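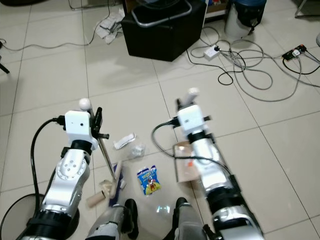

Two-arm sweeping build: brush keeps riding up over the litter
Print this page | E-mail this page

Posted by tessellate9 in Home and Workshop Builds

I have a two-arm robot working on a tiled floor in a shared workshop in Clostomley. Left arm holds the brush by its handle, right arm holds the dustpan by its handle. The test litter is ordinary packaging: snack packets, bits of paper, card, cardboard tubes, plastic bags.

Tubes and card go in without much trouble. Thin packets do not. The brush comes down, the bristles splay, and the head rides over the packet. Sometimes it drags the packet along the front lip of the pan and leaves it there.
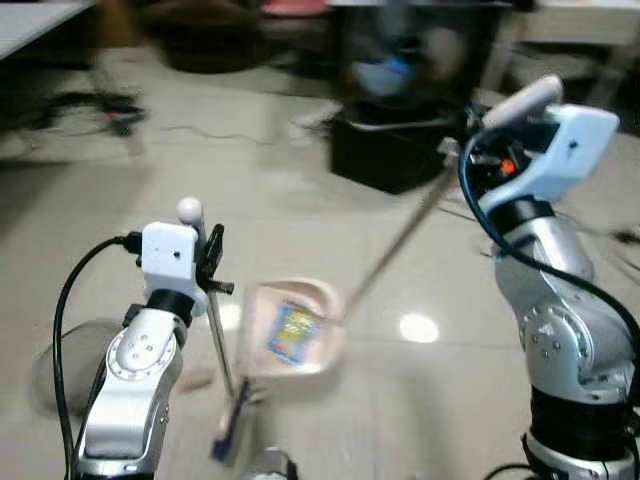 Brush in the left gripper, dustpan in the right, printed card in the pan.

Details that may matter:

Both arms are position controlled. No force sensing at the wrist, only motor current, which I log but do not use. The stroke is 610 mm long and ends at the pan lip. I have tried brush heights in 3 mm steps without finding one that suits every item. The pan is held still during the stroke. The handle can rotate slightly in the left gripper under load. I have put a strip of rubber on the jaws, which reduced it but did not stop it.

The second problem is the bag. I would like the last step to be emptying the pan into a black plastic bag, and the finger pushes the film about when I try to get hold of it. On the wrist camera the finger and the bag fill most of the lower half of the picture, so I have little to judge the grip by. 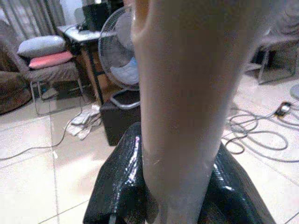

Wrist camera view, finger against the black bag.

Is there a standard way to handle the brush height without buying a force sensor? And has anyone got a plain two-finger gripper to pick up bag film reliably?

Jean Haldane

You have two faults and are treating them as one.

Handle rotation first. If the handle turns in the jaws, the bristle angle changes during the stroke and no height setting will be right for long. Rubber strip on a flat jaw still gives you line contact on a round rod. Print or file a pair of V-blocks, line those with rubber, and put a flat or a cross pin on the handle so that it cannot turn. Then repeat the height tests. The earlier results are not worth keeping.

For the height itself, use the motor current you are already logging. Lower the brush slowly over clear tile until the current on the elbow joint rises above its free-air value, record that height, and sweep from there. Do it at both ends of the stroke – a tiled floor is seldom level over 610 mm. Interpolate between the two.

Thin packets respond better to short strokes. I would try 9 overlapping strokes in place of the single long one, lifting clear between each. On the last stroke, push the pan towards the brush by 20 mm as the brush arrives. A stationary pan gives the packet time to stop at the lip.

Trosum_Dave

get a vacuum gripper and forget the brush

mkarr

On the bag only. Do not try to grip a single layer of film. Fold the opening back over itself before the run so there is a cuff, and close the fingers across the cuff with one inside and one outside. Better still, hang the bag in a hoop and leave both arms free for the pan. I used the Gronix clip-on type and it was adequate. The Villanueva one was too shallow for a pan of any width.

I would not rely on the wrist view to confirm the grip. Close, lift a little, and compare jaw opening with the fully closed value.

Reader comments (3)

tessellate9: V-blocks fitted and handle pinned. Rotation has gone. Height test next, both ends of the stroke as suggested.

pell_w: Which joint are you reading for contact? On mine the shoulder was too noisy and the elbow was usable only at low speed.

tessellate9: Elbow, at the slowest speed the controller allows. Will post the log in July when I next have the bench.

Contact us | Copyright the contributors | Back to top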